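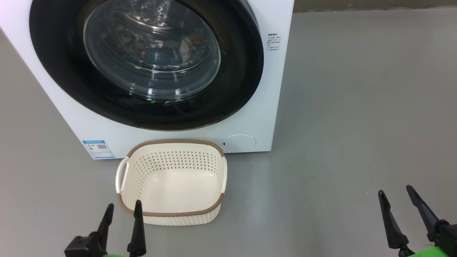
Front loader on the gray floor, dark load in the drum. Access cover is the round one at lower right.

Front loader leaves dark laundry damp after spin

skundix_v
Mostly brown and black towels, 4 kg dry. Clothes come out heavier than they should and the last rinse drains slowly. Small green light below the glass. Manual is lost. Do I start with the filter or the hose?

Lenni Saarela
Filter. Put a shallow tray under the round cover, work something flat in at the dark mark on its left, probably a notch, and pull. Expect 200 ml of water or more, so open the plug a quarter turn at a time. Check that the impeller behind it turns. It will feel jerky by hand, normal for a magnet rotor.

kuhlmann43
I'd do the hose first. It takes a minute to look for a kink and you don't get a wet floor. Standpipe height should be 60 cm or more, otherwise it can siphon.

Lenni Saarela
Siphoning would show up as poor washing and long fills. Slow draining is filter or pump nine times out of ten.

kuhlmann43
A kinked hose drains slowly too. Not convinced.

Vilja Ikonen
Neither of you asked about load size. Towels on their own bunch to one side, the machine fails to balance and cuts the spin speed. Add a few smaller items and run spin only. If that comes out dry, the pump is fine - though I'd still clean the filter.

skundix_v
Hose is straight. Filter had a hair tie and a wad of lint in it. Drain is faster now, towels still damp on one side.

Vilja Ikonen
Then it's balance as well. Check the feet with a level, tighten the lock nuts, and mix the load.

Lenni Saarela
Agreed on the feet. Wipe the fold of the door seal while you're down there, lint collects at the bottom.

skundix_v
Front left foot was loose. Will run the towels again at 19:00 and post the result.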